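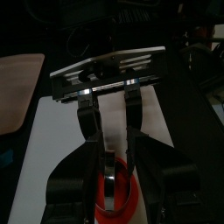
24/01/2025

I've now given the Mirasa folding method two weeks, so I think I'm allowed an opinion. Firouzeh Rahimi lent me the book in July and has asked after it often enough that I had to do something with it.

The idea is that every towel, tea towel and T-shirt gets folded in thirds, then in thirds again, and stood on its edge like a file in a cabinet. You're meant to be able to see everything you own at once. I can see why people like the sound of it. My trouble is that I have 7 tea towels and I already know what they look like.

The T-shirts were better, I'll admit. They stood up nicely for as long as the drawer was full. Take out 3 on a busy week and the rest lie down. The book's answer is a set of drawer dividers, sold separately, and at that point I began to read it rather differently. Luuk Martens cut his out of cereal boxes and swears they work just as well. His drawers looked fine to me, but then he irons his T-shirts, so we may not be starting from the same place.

Bath towels were a flop. Folded the Mirasa way they come out too thick for my shelf, and the bottom one has to be dragged out with both hands. I've gone back to folding them in half and half again, as my mother did.

What I have kept is the bit about putting odd socks in a bag and throwing the bag out after 14 days. I'm on day nine. So far 2 have found their partners – one was inside a duvet cover – and I'm less sure than the author that I'll be able to bin the others.

The book goes back to Firouzeh next time she's over. She can have the chapter on fitted sheets all to herself, as I gave up at the second diagram.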